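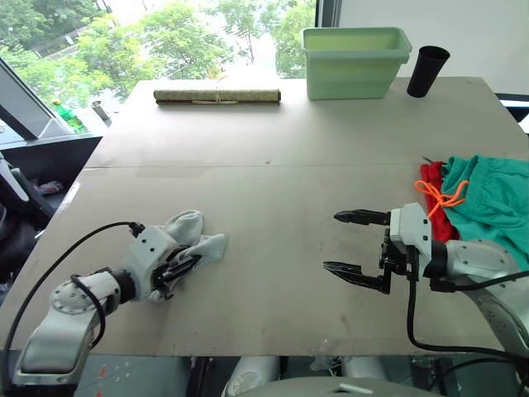 The lost-and-found shelf at the Tramcombe community hall had been filling up since before the holidays, and by the time March came along it had spilled over into two laundry carts and most of a bench in the hallway. So the hall has done what it does every spring, and handed the whole lot over to the Lumbao mending and sorting circle, which meets in the back room and takes anything left behind by the swim classes, the stretch groups and the after-school crowd. On the long gray table there is a crumpled white sock, a pair of teal shorts with an orange drawstring trailing out of the waist, something red half hidden underneath them, and toward the far side a rolled-up mat with a thin string tied around its middle. If any of that sounds like yours, please do come and get it!

Leonora Cabrera, who has looked after the sorting for six springs now, says the pile is a bit bigger than last year's and a good deal sportier. "We used to get scarves and gloves and the odd umbrella," she told us over a cup of tea that she never did get to finish. "Now it's shorts and leggings and socks, socks, socks. I think people change in a hurry because the class after theirs is already waiting at the door, and off they go with their hair dripping and one foot bare."

The circle's own notebook, a fat green thing with a rubber band around it, has the spring total at 403 pieces, which Leonora and Marilou Estrella wrote down over three evenings. Of those, over 200 turned out to be socks, and most of the socks had no partner in the building. The rest is a mixture of tops, shorts, towels, sweaters, mats and a very handsome wool vest that several people have already tried to claim on behalf of their husbands (Marilou would like a description of the buttons first, please).

Everything goes through the same steps. Pockets are turned out, names are looked for in collars and waistbands, and then the washable things go down the street to the Clendelik laundromat, where Alfredo Pangilinan lets the circle have two machines from opening time until ten in the morning. After that it all comes back to the hall to be folded and set out by type, with the smaller children's things kept on the low shelf where their owners have a fair chance of spotting them. Names found inside a garment get a phone call the same afternoon, and Marilou says the calls are her favorite part of the whole business, even when she ends up talking for half an hour with somebody's grandmother about a sweatshirt.

Folding sounds simple enough until you have a heap of it in front of you, and there was some friendly disagreement about the right way to go about it. Leonora likes a garment laid flat, smoothed out from the middle and folded in thirds. Marilou rolls. Lightweight shorts and trousers are the ones that try everybody's patience, as the thin fabric slides about and creases again almost as soon as your hand has left it, and a drawstring will catch on whatever is lying next to it.
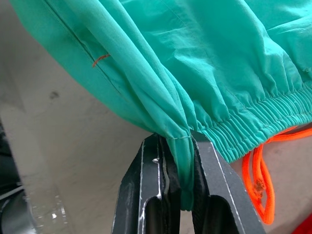 Jolán Szilágyi, who did alterations in her front parlor for many years before she retired and joined the circle, has a way of dealing with those. She finds the long side seam first, lines it up with the one on the other leg, and gives the whole thing one good shake from the waistband before it goes anywhere near the table. She also goes over every hem while she is at it, and puts anything that needs a stitch into a basket of its own. By the second evening the basket held a swim bag with a broken strap, a child's raincoat missing a snap, and so many pairs of leggings with a hole at the seam that she went home to fetch a second tin of needles.

"People leave a thing behind with a hole in it and get it back without one," Jolán said. "I like to imagine their faces." She is happy to show anyone how to do a plain hem or sew on a button, and she has put out an open invitation for the remaining evenings. You don't have to bring a thing, though she wouldn't say no to some dark thread, which she has been running through at a terrible rate.

As for the lonely socks, they have a little scheme of their own. Efren Policarpio, whose two daughters have contributed more than their share to the pile over the years, has strung a line along the hallway wall and is pegging up the singles so that families can look them over on their way in and out. A few matches were made in the first hour, including a striped one that had apparently been waiting since last fall. Any still hanging at the end of the month will be cut up and stuffed into draft stoppers, which the circle sells at the summer fair at Suso for the good of the hall roof. Last year's fair brought in $1,661, and the leak over the stage has been fixed on the strength of it.

The mats are another matter, as they take up a lot of room and look very much alike once they are rolled. If you have lost one, the circle asks that you come and unroll it yourself, on the floor by the stage, and look for your own wear marks. Please tie it back up if it isn't the one you were after. Towels are folded in the tall cupboard, and glasses, keys and water bottles are kept at the front desk, where you will need to tell them what color you're looking for.

The back room will be open from four in the afternoon until seven each evening the hall is in use, right up to the end of March. Once that is over, whatever is clean, mended and still without an owner goes to the clothing room at Suso, apart from the wool vest, which Marilou says she will hold on to until somebody gets the buttons right. Phone calls about lost items are welcome at the front desk in the mornings, and you are asked to leave your name and a number if the line is busy.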